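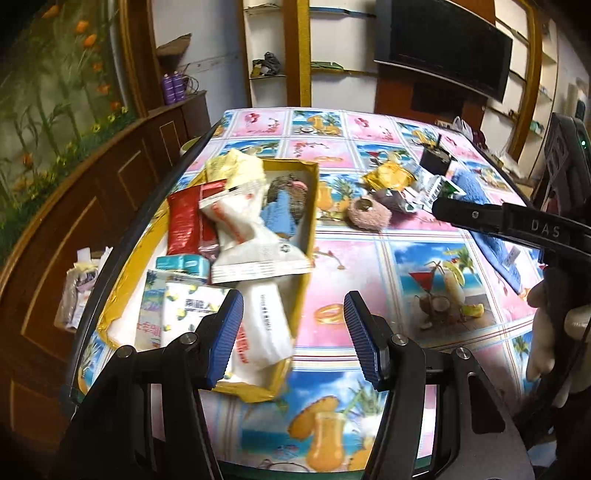
*Figure 4.1. Two hand-held grippers at a table of packaged goods.*

# Chapter 4: Grasping Mixed Items

On 29 July 2022 the Storville course visited a demonstration led by Annick Nguyen. The task was sorting: packets, wrappers and cloth items, with an open cardboard box on the table. Soft packaging deforms under load, so finger force and pad contact must be treated together. Section 4.2 defines both terms. Section 4.3 applies them to the Tarholm set of 300 grasps.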